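Print this article | E-mail this article

The Case for Shorter Abstracts

By Geeta Shakya

Most scholarly journals in the humanities now ask for an abstract, and most of them ask for too much. The usual limit has crept upward over the years. At Nurnwood, where I handled submissions for two terms as associate editor, the ceiling went from 150 words to 250, and then to a structured form with labeled parts borrowed from medicine. I argued against the last change and lost. I still think it was a mistake.

An abstract has one main job. It tells a reader with a subscription database open in front of her whether to download the article. She is looking at a results list, often a long one. She reads the title, the author, the year and the first two lines of the abstract. Anything after that is read only if the first two lines have done their work. A structured abstract spends those lines on background, the part she is least likely to need.

The defense of the longer form is that it improves indexing. More words give the search engine more to match. This was a fair point when databases held only the citation and the abstract. It is weaker now. Huerta, the platform that carries Nurnwood and many journals of its size, searches the full text of everything it hosts. A term that appears in the article will be found whether or not the author repeats it at the front. Longer abstracts add duplicate hits, and in a small field they push looser matches up the list. 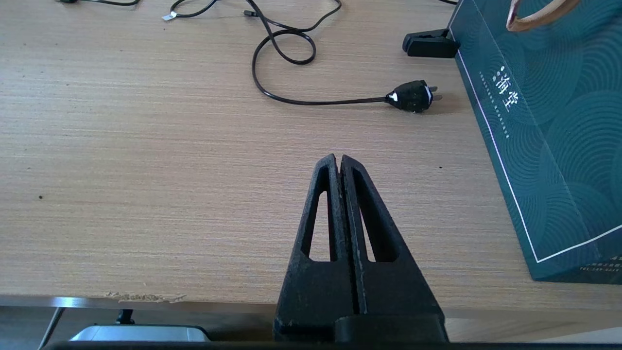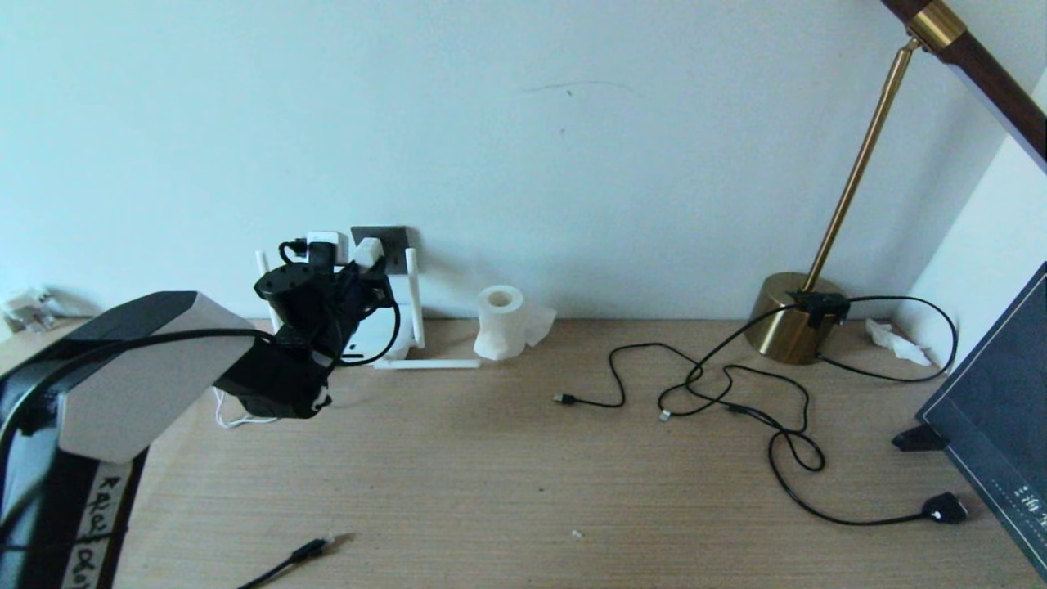
Two views of the same desk.

There is also the matter of translation. A bilingual journal has to publish each abstract in 2 languages, and someone has to pay for the second. Translators charge by the word. Nurnwood receives no page fees and runs on institutional subscriptions, so every added sentence comes out of the budget that would otherwise go to copyediting or to image rights. Authors who write their own second version save the journal money, but the results vary, and the editor ends up revising them in the evening.

Book reviews show that the thing can be done. Our reviewers were given 1,000 words, later cut to 600, and were told to state their judgment in the opening paragraph. There were complaints at first. Then the reviews got better. The plot summary went, along with the list of typographical errors in the footnotes. What remained was what the reviewer thought the book added to the subject, and where it fell short.

I would propose the following for research articles. Set the limit at 4 sentences. The first states the claim. The second names the sources: the archive, the edition, the body of letters. The third says which earlier reading the article disputes or extends. The fourth is free. Leave out the labels. Do not permit the phrase "this article explores," because every article does, and it uses up words in the one place they are scarce.

Some editors will say that submission systems do not allow it. Moltatix, which we used, would reject an abstract under 100 words with an error message and no explanation. That setting can be changed. It took one e-mail to support and a reply the next morning. Dretard, the system we had before, had no minimum at all, and I do not recall that anyone abused it.

Graduate students raise a more serious objection. They are often judged by abstracts alone, on conference panels and in fellowship applications, and they want practice in the long form. I accept that the long form has its uses there. A fellowship reader has no article to turn to. A journal reader does, one click away, and the journal should write for her.

Nurnwood's style sheet comes up for review again in August. I have sent in the proposal above, in four sentences.

Shares: 2 | Comments: 4

This site uses cookies to remember your settings. By continuing to browse you accept their use.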